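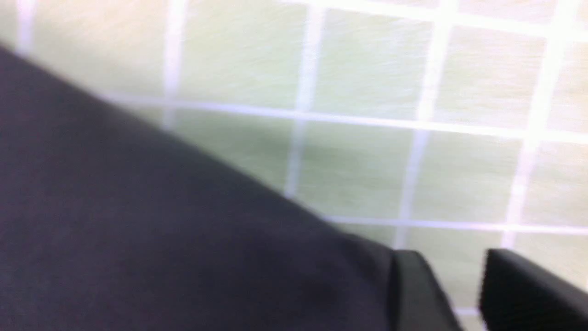 Figure 4. Pale green square tiles with white grout lines.

4.2 Grout color and how clean people think a floor is

I'll admit I went into this part of the study with a grudge. I grew up with white grout, I scrubbed white grout every December before the relatives came, and I was pretty sure everyone hated it as much as I did. So when the 348 questionnaires came back and white grout won on "looks clean," I ran the numbers again (twice!) before I believed them. People in the Gemness apartments liked it best of all, and they're the ones who do their own mopping.

The Skostwood households were a different story. They rated light tile as "cold" or "like a clinic" and gave it an average of 4 out of 7 for comfort, even when they agreed it looked clean. Shaikh's earlier survey asked only about kitchens, so I can't line the two up as neatly as I'd like, but the split between clean and cozy shows up in both. Laundry came up too, mostly from people who sort clothes on the floor and say that dark lint shows on pale tile right away.

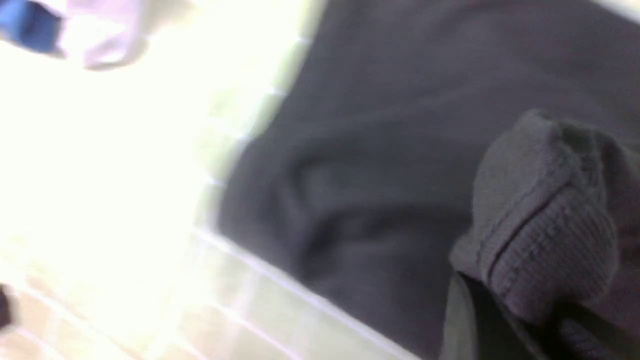
Tahira Jatoi objected to my reading of the lint answers, saying that people who sort their wash on the floor will complain about lint on any color, and that I should have asked how often they sweep. Fair enough, and I've added that question to the next round.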